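Tirnmont lança linha de tábuas de corte com gravação de nomes

14 de junho de 2018
Por Wenceslao Ledesma

A Tirnmont, fabricante de utensílios de cozinha, começou a vender nesta semana uma linha de tábuas de corte e de servir que podem ser gravadas com nome, data ou uma frase curta. A coleção se chama Josstead e tem modelos em nogueira e em bordo, todos com acabamento em óleo mineral.

A gravação é feita a laser na própria oficina da empresa e aceita até duas linhas de texto. O cliente escolhe entre letra cursiva e letra de forma e vê uma prévia no site antes de fechar o pedido. Depois da aprovação, o texto não pode mais ser alterado, e peças personalizadas não são aceitas em devolução, salvo em caso de defeito. 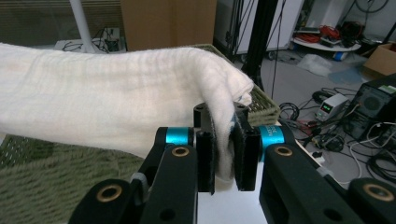
O modelo menor, para queijos, custa R$ 123. A tábua média, com canaleta para o suco da carne, sai por R$ 298. O conjunto completo, com três tábuas e suporte de parede, é vendido por R$ 879. A gravação está incluída no preço das duas peças maiores e é cobrada à parte no modelo de queijos.

Segundo a empresa, o prazo de produção é de cinco dias úteis, sem contar o frete. Pedidos para casamento com mais de dez unidades levam mais tempo e precisam ser combinados por telefone. As lojas da rede Skerix recebem a linha em julho, mas só sem gravação.
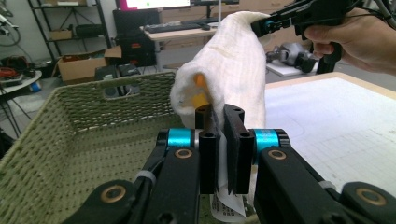
A Tirnmont recomenda lavar as tábuas à mão, com água morna e sabão neutro, e deixar secar em pé. Elas não podem ir à lava-louças nem ficar de molho. O óleo deve ser reaplicado quando a madeira começar a clarear, e um frasco pequeno acompanha cada peça.

A empresa já fazia saleiros e rolos de massa sob encomenda. O desenho das tábuas novas é do estúdio Tsai, que também assina a linha de colheres lançada no ano passado. Uma versão redonda, para pizza, está em estudo e ainda não tem preço.

Comentários (4)

marcia_p
Alguém sabe se a gravação aceita acento? Meu sobrenome tem til e já tive problema com outra loja.

Dona Lourdes
Comprei o rolo de massa deles no Natal e gostei muito, chegou antes do prazo. Vou pedir a tábua média para minha nora.

r.teles
R$ 879 por três tábuas está caro. O suporte de parede podia ser vendido separado.

marcia_p
Respondendo a mim mesma: escrevi para a loja e aceita acento e cedilha, só não aceita desenho.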